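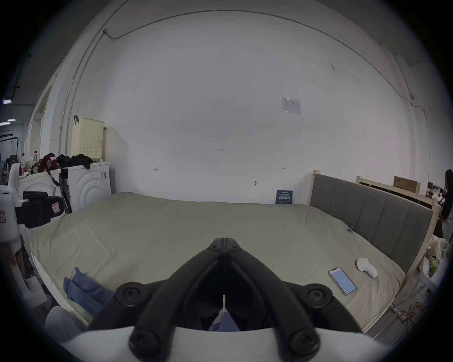
3.2. Superficies de apoyo blandas en dormitorios compartidos

La cama constituye, dentro del mobiliario doméstico, un caso particular de superficie de almacenamiento transitorio. A diferencia de la mesa o la estantería, carece de un plano rígido y su geometría útil depende del estado de la ropa que la cubre. En el inventario de Zureck, realizado en junio, se registraron 709 objetos depositados sobre camas en horario diurno, de los cuales 300 eran prendas o piezas textiles sueltas. Los restantes se repartían entre dispositivos personales, papelería y objetos pequeños sin clasificar.

La Figura 4 muestra una disposición característica de la categoría B (ocupación parcial, textil y dispositivo).

Figura 4. Cama con sábana de tono verde oliva grisáceo. Se aprecian un paño azul arrugado, a la izquierda, y un teléfono con la pantalla encendida, a la derecha. Al fondo, pinza sujetapapeles azul prendida a la tela.

En esta categoría, el textil suelto presenta pliegues superpuestos y un contorno irregular, por lo que su extensión no se estimó a partir del perímetro visible. Se adoptó el criterio de Rudolholm, que asigna a cada prenda una celda de la cuadrícula según el punto de mayor espesor. Los objetos rígidos se asignaron a la celda que contiene su centro geométrico, con independencia de su orientación. Los elementos fijados a la ropa de cama, como las pinzas, se anotaron aparte y no computan como carga de la superficie.

El entorno inmediato se codificó mediante tres campos: cabecero, muebles contiguos y pared. En el caso de la Figura 4, el cabecero es tapizado, de color gris y con acanaladura vertical, enmarcado en madera clara. El segundo campo recoge otra estructura de cama, también de madera clara, sobre la que descansa una caja de cartón; conforme al protocolo, se codificó como «soporte secundario ocupado». En el tercero se consignó una hoja impresa con una tabla, adherida a la pared blanca.

La distinción entre soporte principal y secundario resultó menos estable que la prevista en el esquema Gudau. Dos codificadores independientes procesaron 400 registros y las discrepancias se concentraron en las estructuras de cama contiguas, que uno de ellos trataba como prolongación de la superficie principal. La regla se modificó para exigir continuidad de la ropa de cama entre ambas piezas. Los registros afectados se recodificaron con la plantilla Rebane antes del análisis descrito en la sección 3.3.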